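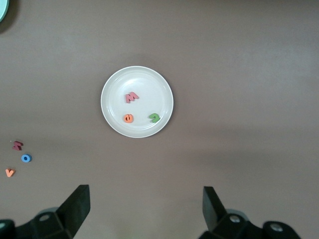
Attachment 1: plate with three foam letters, three more on the table

Ticket 148 - Felside play library
Subject: Foam letters, set is hard to read
Opened by: Tipene Ormsby
Status: waiting for supplier

Hello,
I write about the foam letters we ordered from Nirkus in November. We use them for a sorting activity: the child puts the letters of one word on the plate and leaves the others on the table.

The pink-red M is no problem. The orange one on the plate is the difficulty. When it is turned to the side, my group cannot agree if it is "e" or "a". With the green one we have the same discussion, some children say "a" and some say G. The paper list from the box is lost, so I cannot check.

What I tried already:
- Turned each letter by hand and compared with the alphabet poster. The orange one is still not clear to me.
- Asked the Karkach room to lend their set. Theirs is an older model with other shapes.

Please can you send the letter list for this set? If a letter is missing, I would like to order it alone and not the full bag.

Reply, 27 February 2020:
Thank you, Tipene. I asked Nirkus for the list. Please keep the unclear letters in a separate envelope until then - do not mark them with pen, the ink stays in the foam.

Tipene Ormsby:
Understood. I will use an envelope from the office.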